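# drallholm-sink-notes

My running notes on how the double sink gets used, kept as plain Markdown so I can fix them from whatever computer I'm at. Last cleaned up 2020-12-09.

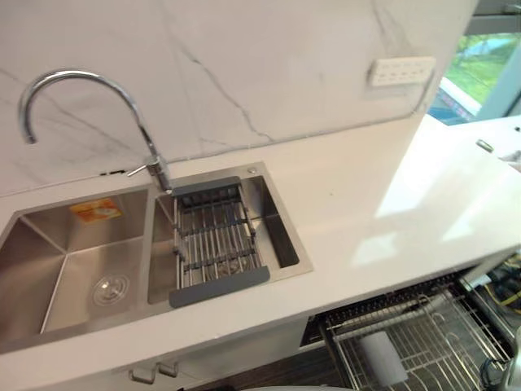
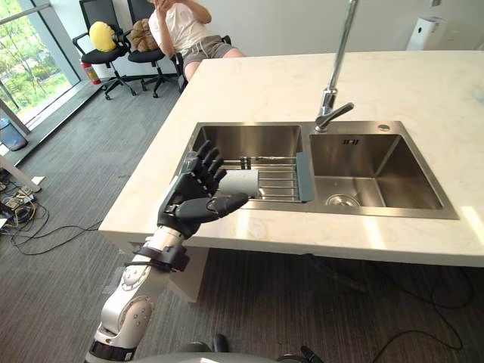
I started this file because I kept forgetting what I'd decided about washing up, and then I'd redo the whole thing every October (seriously, every one!). The big question was always where the dishes drip. My rule now is that the drying rack lives over a basin, never on the counter, and it can go left or right depending on which side you're washing in. The metal rods lift out of the way fast, so moving it is no big deal. Keep the faucet swung toward whichever basin is free.

## What's in here

- `rack.md` - which side, and when I switch
- `drains.md` - strainer cleaning, plus the soda trick
- `log.csv` - 2426 rows of what got washed, 80 columns too wide, sorry

## To do

- [ ] split `log.csv` into 2 files
- [ ] copy the Rilholm notes over
- [x] wipe-down steps for the backsplash

Typos are all mine, send fixes!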